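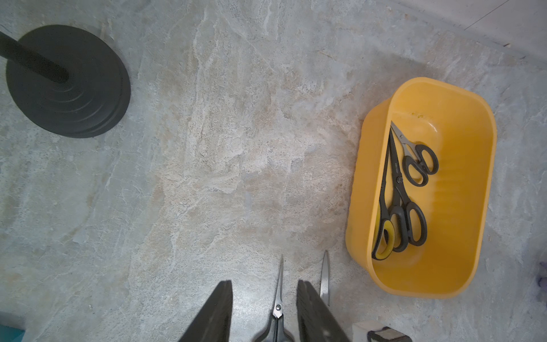

Anhang 1: Handgelenkkamera, Greifer offen über der Schere am Boden, gelbe Wanne mit drei Scheren rechts

Ticket: Greifpunktschätzung bei Scheren, Abweichung zwischen Offline-Auswertung und Roboterlauf
Projekt: Ferau
Komponente: Bikon (Greifpunktmodell), Drultel (Ablaufsteuerung)
Priorität: mittel
Status: gelöst, Nachtest offen

Problembeschreibung

Das Modell Bikon erreicht auf dem Testsatz mit 500 Einzelbildern die erwartete Trefferquote. Im geschlossenen Ablauf auf dem Roboter sinkt die Erfolgsrate bei der Aufgabe "Scheren vom Boden in die Wanne" deutlich. Betroffen sind fast nur metallisch glänzende Scheren. Bei Scheren mit dunklen Klingen tritt der Fehler selten auf.

Fehlerbild: Der Greifer fährt korrekt über das Objekt, senkt ab und schließt zu weit vorn an der Klinge statt am Drehpunkt. Die Schere kippt beim Anheben oder rutscht heraus. Drultel meldet trotzdem "Griff bestätigt", da der Motorstrom beim Schließen kurz über der Schwelle liegt.

Umgebung

Bikon, aktueller Stand aus dem Hauptzweig
Drultel, Ablaufprofil "Boden_Wanne"
Farbbild der Handgelenkkamera, keine Tiefendaten
Boden gemustert, Wanne gelb, Kunststoff

Reproduktion

1. Wanne mit mehreren Scheren rechts vom Greifbereich abstellen.
2. Eine silberne Schere auf den Boden legen, Spitze vom Roboter weg.
3. Profil "Boden_Wanne" mit Standardparametern starten.
4. Ablauf nach dem Absenken anhalten und geschätzten Greifpunkt auslesen.

In einer Serie von 7 Läufen trat der Fehler jedes Mal auf.

Verlauf

Eintrag 1
Kalibrierung der Handgelenkkamera geprüft. Rückprojektionsfehler innerhalb der Toleranz. Greifer trifft eine Markierung auf dem Boden ohne sichtbaren Versatz. Kalibrierung als Ursache ausgeschlossen.

Eintrag 2
Greifpunkte aus den Läufen über die Kamerabilder gelegt. Der Schätzwert liegt bis zur letzten Vorposition auf dem Drehpunkt und springt beim Absenken nach vorn auf die Klinge. In Anhang 1 liegt die Drehschraube der mittleren Schere zwischen den Fingern, der Griff direkt darunter ist dunkel und teils im Schatten. Die Klinge zeigt dagegen helle Reflexe an den Kanten. Vermutung: Das Modell gewichtet in dieser Lage nur noch die Klinge.

Eintrag 3
Aktivierungskarten für dieselbe Lage ausgegeben. Maximum auf der oberen Hälfte der Klinge, zweites Maximum auf der benachbarten Klinge rechts, deren übrige Teile der rechte Finger verdeckt. Am Drehpunkt nur schwache Aktivierung. Vermutung aus Eintrag 2 damit gestützt.

Eintrag 4
Trainingsdaten durchgesehen. Der Testsatz enthält ausschließlich Bilder aus der Vorposition, in denen die Schere vollständig sichtbar ist. Für die Absenkphase lagen 270 annotierte Bilder vor. Sie wurden beim letzten Export durch einen Filter verworfen, der Objekte mit Kontakt zum unteren Bildrand entfernt. Beim Absenken berührt der Scherengriff fast immer diesen Rand. Die Offline-Metrik konnte den Fehler deshalb nicht anzeigen.

Eintrag 5
Gegenprobe: zusätzliche diffuse Beleuchtung von links. Reflexe auf der Klinge schwächer, Sprung des Greifpunkts kleiner, aber weiterhin vorhanden. Als alleinige Maßnahme ungeeignet.

Eintrag 6
Randfilter im Export deaktiviert, verworfene Bilder wieder aufgenommen, Bikon mit unveränderten Hyperparametern nachtrainiert. Zusätzlich Greiferfinger in den Trainingsbildern maskiert, damit die Fingerkante nicht als Objektgrenze gelernt wird. Ergebnis: Greifpunkt bleibt beim Absenken auf dem Drehpunkt. Wiederholung der Serie ohne Fehlgriff.

Eintrag 7
Rückfrage aus der Gruppe Xia: Kann der Greifpunkt aus der Vorposition eingefroren und das Absenken blind gefahren werden? Getestet. Funktioniert bei ruhig liegender Schere. Wird das Objekt während des Absenkens verschoben, geht der Griff daneben. Option bleibt im Profil verfügbar, Standard ist aus.

Ursache

Filterregel im Datenexport. Die Absenkphase war im Training nicht vertreten und wurde in der Auswertung nicht gemessen.

Maßnahmen

Randfilter entfernt, neuer Export freigegeben.
Testsatz in zwei Teile getrennt: Vorposition und Absenkphase. Beide Werte werden künftig einzeln berichtet.
Griffbestätigung in Drultel prüft den Motorstrom jetzt zusätzlich nach dem Anheben.

Offen

Nachtest mit ineinanderliegenden Scheren in der Wanne. Die Entnahme aus der Wanne ist nicht Teil dieses Tickets, nutzt aber dasselbe Modell. Frühere Ergebnisse aus Ferau, die nur auf dem alten Testsatz beruhen, sind im internen Bericht als "nur Vorposition" zu kennzeichnen. Ticket bleibt bis zum Abschluss des Nachtests sichtbar.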